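街道办能不能限制在人行道上举行宗教聚会？投诉应该走哪条线

版块：地方事务 > 公共空间使用
标签：集会报备、道路占用、宗教活动、噪声

Keir Baxter 发表

情况如下。我住在 Tosholm 老城区，楼下是 Gourlay 街，双向单车道，人行道不宽。街角有一处礼拜场所，室内核定容量 261 人。每周固定聚会时人数超出容量，多出的人在人行道上铺垫子，持续到结束。六月以来区里贴了通告，引用道路管理条例，要求“未经报备不得占用人行道从事集体活动”。

同一条街上，另一个宗教团体每年有巡游，占用的是车行道，没有看到类似通告。我不属于这两个团体中的任何一个，只想弄清楚规则。 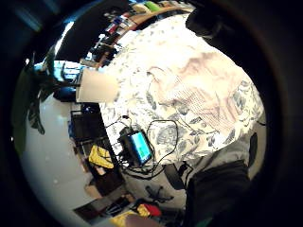

具体想知道三件事：一、通告本身有没有法律效力，还是只是提示；二、巡游和每周聚会在报备程序上是否属于同一类；三、如果认为执行标准不一致，向哪个部门提出，时限多长。

我已经打过区里的热线，接线员让我去查条例原文，没有给条款号。条例我下载了，附录缺页。

Gillespie Cruickshank 回复

按你的顺序答。

通告的效力：区级通告不创设新的义务，只能重申上位条例。你要看的是通告末尾有没有写明依据条款。写了，就以该条款为准；没写，它只能作为劝导，不能单独作为罚款依据。现场人员开单时，单据上必须有条款号，缺这一项可以申请撤销。

报备类别：本地条例把占用道路的活动分成两类。一次性活动走“临时占用”，由主办方提前递交路线、时段和疏导方案；重复性活动走“定期占用”，一次批准可覆盖一个周期，但要附通行宽度的测量图。巡游属于前者，每周聚会属于后者。表格不同，审批科室也不同，所以你看到的通告只针对一处，不能直接推出执法不公，要先确认巡游当年有没有批件。批件属于可公开信息，书面申请即可调阅。

噪声是另一条线，不归道路科管。室外扩音设备单独审批，限值 80 分贝，测点在最近的住宅外墙。没有用扩音器就不必考虑这一条。

提出异议的步骤：

1. 申请调阅两份材料：巡游的临时占用批件，以及礼拜场所是否递交过定期占用申请。申请书写明街道名称和时段，不要写动机。

2. 收到答复后再写异议。异议的对象是“同一条例在相同条件下适用不一致”，所以两份材料都要作为附件。只附一份，对方会以情况不同为由退回。 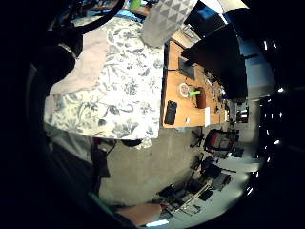
3. 异议交区法制科窗口，不交街道办。窗口周二上午收件，11:30 停止取号。当场索要回执，回执上的日期是计算时限的起点。

4. 逾期未答复的，凭回执向市监察员投诉。

附录缺页的问题：网上那份是旧扫描件，图书馆地方文献室有完整的纸本，占用费标准在附录二。小型活动的押金是 2000，活动结束、路面无损坏后退还。

补充一点。你既不是主办方也不是被处罚人，法制科可能以“无直接利害关系”为由不受理第 3 步。住在该街道的居民一般可以主张通行权受影响，附上住址证明。但如果你的真实诉求是替聚会方说话，由他们自己提出更稳妥。

Arkik 回复

不用搞这么复杂。说到底就是谁跟区里关系好谁就能上街。巡游那边有人，聚会那边没人，写多少异议都一样。我在 Cullix 那边住过，一模一样的事，最后是换了区长才没再贴通告。

另外人行道上铺垫子确实不好走，推婴儿车得绕到车道上。这个也得说。

Gillespie Cruickshank 回复 Arkik

“关系好”在异议书里没有用处，批件有没有才有用。Cullix 适用的是另一部条例，没有定期占用这一类，不能直接套。

婴儿车的问题在条例里有对应：定期占用须保留连续通行宽度，数值见附录二的表。如果聚会方递过申请，测量图上应该标出来，调阅时一并看。

Keir Baxter 补充

窗口去过了，调阅申请已收，编号 1130。工作人员说巡游批件在档案室，聚会那份要先查有没有。条例附录二也借到了，占用费那页能看清，通行宽度的表在下一页。等书面答复到了再贴。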